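Speaker notes — Setting up the Handcombe shelf cell
Lehtinen integration team, January

Start with the layout. The Drerkelik arm sits on a fixed pedestal facing one bay at Farnthorpe. Base bolts get torqued first, then the vision zero, then the shelf heights. If the zero is done before the bolts it has to be done again.

Next part is the shelf reset, which is done by hand. Keep clear of the arm's area until the key is out and the panel light is off.

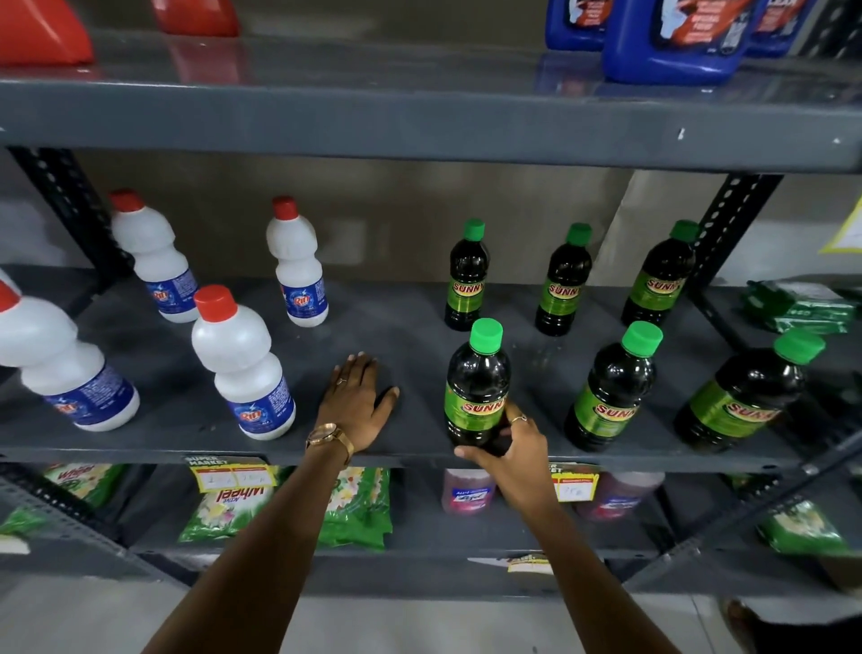
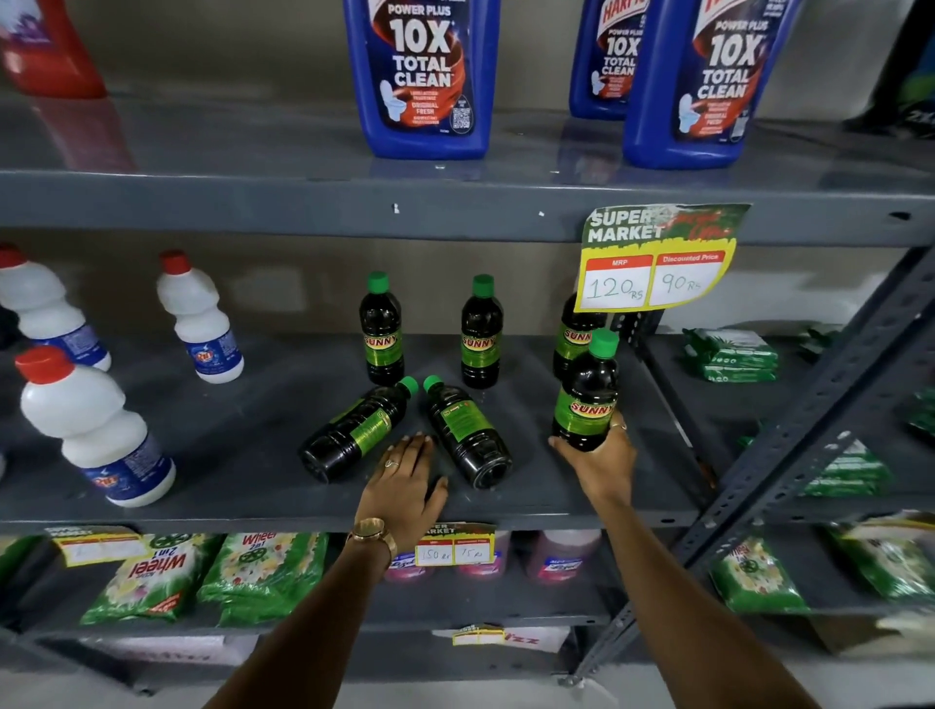
Dark bottles with green caps on the middle shelf, blue ones on the shelf above.
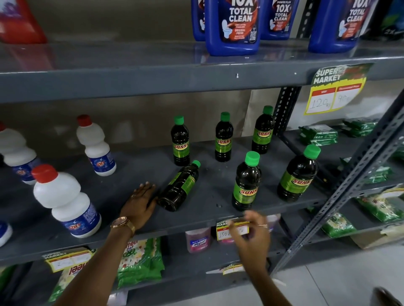

After a reset, run the short pick test at low speed. Our limit is 300 picks between cup inspections and 1,000 between filter changes. The Handcombe log shows a vacuum fault at pick 283, and the cause was a split cup lip — a cheap part, but the arm was down until the afternoon.

Cups: pull straight off, don't twist. Wipe the fitting with a dry cloth. Push the new one on until it seats, then check the gauge. It should hold at 53 with the cup blanked. If it drops, look at the elbow joint before you blame the pump.

Mention the cable tray here. It was routed on the wrong side at first and rubbed at full reach. Tie it behind the second joint and leave some slack.

Questions, then over to the spares list.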